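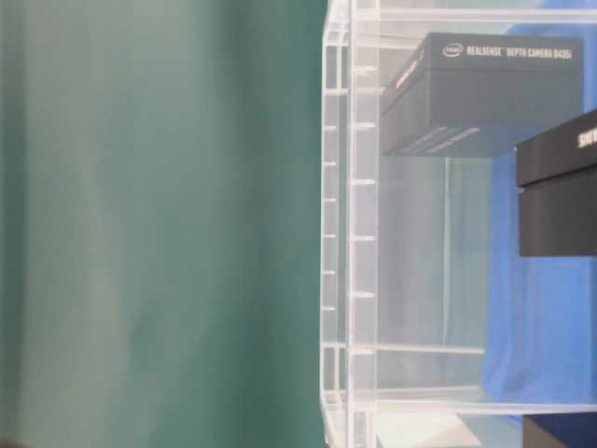
When does the Sovach clear organizer go on sale?
It reaches all 37 Hasska stores in March.

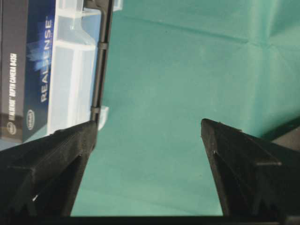
Gladys Huanca
Product Manager, Plaserus
2021-12-08

We're so pleased to share this one with you — it has been a long time coming, and 300 households and small workshops were kind enough to try it first.
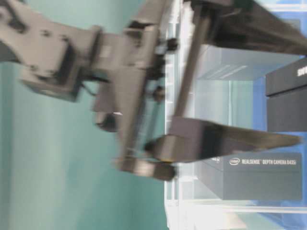
Many of them wrote back about the shelves, which lift out and go in again at whatever height you like.
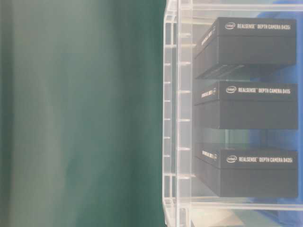

Sovach was made for closets where everything gets piled up. Give each box its own level, like the three black RealSense camera boxes, and you can read the names on the fronts.

Press contact: Jacqueline Poulain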